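Coritz two-piece cocktail shaker
Reviewed by Wiesława Czarnecka, 08/04/2019

I own too many shakers and like very few of them, so when Bo-ram Ha passed on her Coritz ("it's fine, take it, please") I should have asked a question or two. It lived on my bar cart for 4 weeks of sours, one regrettable flip and a birthday.

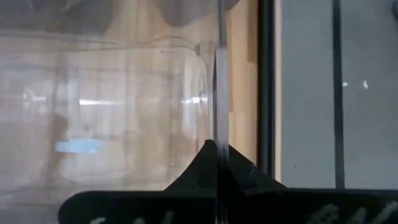 The seal

Tight. Too tight, if you ask my left wrist. The two halves lock together as soon as there's ice involved, and the usual smack with the heel of the hand only hurts the hand. I got it open by swearing at it, then by running the join under the warm tap, in that order.

Pouring

Better news. The lip is thin and doesn't dribble down your sleeve, a courtesy my old Tokarz never extended.

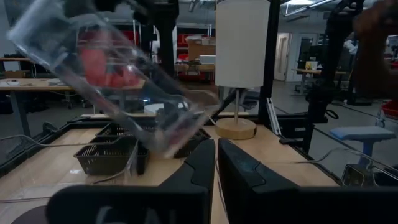 I'd still use a separate strainer, as the one supplied lets through enough mint to mulch a flower bed. Egg white drinks came out with a good thick head, and the colour of my grenadine survived, for what that's worth.

It holds 800 mL, which is plenty for two generous drinks or one bad day. 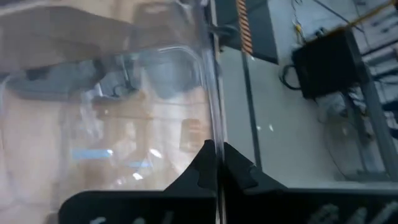 Washing up takes a minute if you do it right away and most of an evening if you leave honey syrup in it overnight. Dariusz Rutkowska, who drank most of the test batch, gives it 8 out of 10. I'd go a bit lower, and Bo-ram isn't getting it back.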